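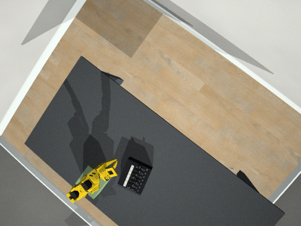
## Opening (keep it short, Ditte is timing me)

- Hello, thanks for coming to the Vindville open day, I'm Ketill Bundgaard.
- Leave the simulated room up while people find seats. Yellow arm, dark table, black box next to the gripper — that's the whole cast.
- Say early that all of it is rendered. Last October half the Gumstead visitors asked me where the room was!

## The slider task

- We call the box Skinner. I don't remember why, so don't get drawn into it.
- The job is to push a slider to a number somebody shouts out. Sounds dull, gets people leaning forward every time.
- Ask the front row for a number before I change slides.

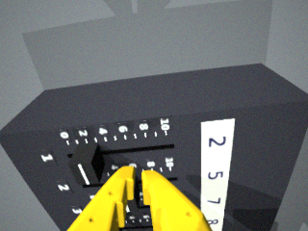

*Gripper at the sliders, top knob near the 2*

- Point at the scale, 0 to 10, ticks halfway between the numbers. The characters are sideways from here, so give people a second to tilt their heads.
- Talk about the fingers hiding the lower rows (a person would just lean over and look — I always do the lean, it gets a laugh).
- Weneck story if there's time: 800 runs overnight and I'd typed the wrong row.

## Questions

- 5 minutes, then hand over to Ditte Hedegaard for the tour.
- Coats stay in here, lunch is upstairs.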